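Zalolora bench gallery: keeping the green gripper going

Welcome back to the gallery! It's been quiet on this page since December, mostly from me being up to my elbows in the hand-held gripper for Zalolora, and I wanted to put the upkeep notes somewhere other than the inside cover of my notebook (which has coffee on it). If you've followed the project you know the tool already. Two fingers, a squeeze handle, a camera looking down at the fingers, and a whole lot of laundry. We use it by hand to record how a person picks up soft stuff, and the Itis arm gets the same fingers later, so anything that's off on the hand tool ends up off on the arm too. I learned that one by wasting an afternoon.

So this page is about the tool and how I set it up and look after it. It rambles. Click through to the older galleries if you want the Itis cell itself, the cable tray saga is all in there.

Pads first, they take the beating. The pads are flat and squared off, and they need to stay that way. Mesh is mean to them. A fine mesh will pick up any little burr on a pad corner and hang on, and then you're pulling threads out with tweezers and apologizing to a laundry bag. I run a fingertip along every edge before I start, and if anything catches I go over it with 300 grit, light strokes, same direction each time. Then a wipe with a barely damp cloth. No alcohol on these! The last set got a shine from it and slid off everything for a week before I figured out what I'd done.

Squaring them up is a bit fussy. I close the fingers on a slip of ordinary printer paper and tug. It should drag evenly at the top and the bottom of the pad. If it pulls free at one end, I loosen the mounting block screws half a turn, squeeze the handle so the pads find each other, and snug them back up while still squeezing. You need three hands for this, or a rubber band around the handle. I use the rubber band. Then paper again, and usually a second time after that, as the screws like to drag the block along with them on the last bit of a turn.

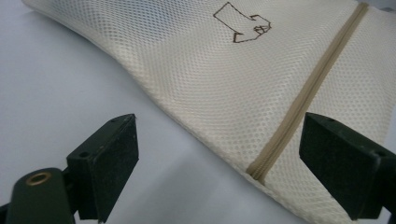 Fingers open over the edge of the mesh laundry bag, zipper side to the right. The brass ring at lower left is a threaded insert.

About those inserts. The first bodies I printed had screws going straight into plastic, and they were fine right up until they weren't. Now everything I expect to open more than once gets brass, pushed in with a soldering iron I keep just for that. Go slow. Let the iron sink it under its own weight, stop a hair early, and press the last little bit flat with something cold and heavy (I have an old steel block from the Weson shop, best free thing I ever carried home). If one goes in crooked I heat it and pull it out right away. I've tried living with a crooked one and the screw just chews at it every time.

When an insert starts turning with the screw, that body is on borrowed time. You can feel it, a kind of mushy give before anything tightens. I've had decent luck warming the insert and reseating it once. The second time it goes, I print a new body. One of those takes my printer all night and I'd still choose that over finding a finger hanging loose halfway through a recording.

Filament, since I always get mail about it: the green is from Ortner, and I picked it because it was on the shelf and I had two spools. It did turn out handy. The fingers are dark enough to stand out against the pale table and the pale fabrics we mostly work with, and the matte finish doesn't throw glare back at the camera. I keep the spool in a dry box with a couple of those silica packs, and if the first layer starts popping and hissing it goes back in for the night and I do something else.

Screws. There are 6 that I check every single session, and I keep a paint pen handy to put a stripe across each head and onto the body beside it. If the stripe doesn't line up, it moved. That's the whole system and I love it. I don't use threadlocker anywhere on the fingers. The plastic doesn't care for it, and I'm in and out of there too often anyway. For tightening I use the short end of the key and two fingers, and I quit when it stops wanting to turn. A long key in a printed part is how you end up reading the paragraph about inserts.

The slide gets cleaned about as often as I remember to, so let's say every couple weeks, and more when we've been doing towels - lint gets in there like you would not believe. Open the handle all the way, blow it out, then a dry brush along both sides. One tiny dab of light grease, worked back and forth up to 20 squeezes, and wipe off whatever comes out the ends. If you can see grease you used too much. It'll find its way to the pads, and from there to somebody's pillowcase.

Then the camera. I give the lens a wipe with a clean microfiber (it lives in its own zip bag, don't let anyone do glasses with it) and I check that both fingers sit in the view the way they did last time. I have a printout taped by the bench from the day we set the angle and I just hold the tool up and compare. If the mount's been bumped I fix it before recording anything. Trying to correct for it afterward is a miserable job and I'm the one who ends up doing it.

Table gets wiped too. I like it bare and pale, with whatever we're practicing on and nothing else. Lamp goes off to the side. I don't mind soft shadows under the fingers, they help me judge how high I'm holding the thing when I go back through footage, but a hard one right across the fabric drives me nuts.

A word on zippers, which are their own little world. For a mesh bag I like to come in at the edge of the fabric and stay off the zipper tape if I can. The tape is stiffer than the mesh, so a grip that's half on each tends to twist, and the teeth are rough on the pads besides. When we do want a zipper grab I put the older pads on. They're already ugly.

The whole routine takes me 10 minutes when nothing's wrong: edges, paper test, stripes, lens, table. I do it standing up with the radio on. The slide adds a bit, and a pad swap adds more, mainly the paper test all over again.

Next on my list is a softer pad for the thin stuff. I've got two shapes drawn and neither one fits the block without moving a screw hole, so that's where it's sitting. Itis is due for new fingers as well and I'd like to print both sets from the same spool. If you have a trick for holding pads square while you tighten, something better than my rubber band, leave it in the comments. I do read them, usually late and usually while a print is running.

Back to main gallery
Older: Itis cell, cable tray, part two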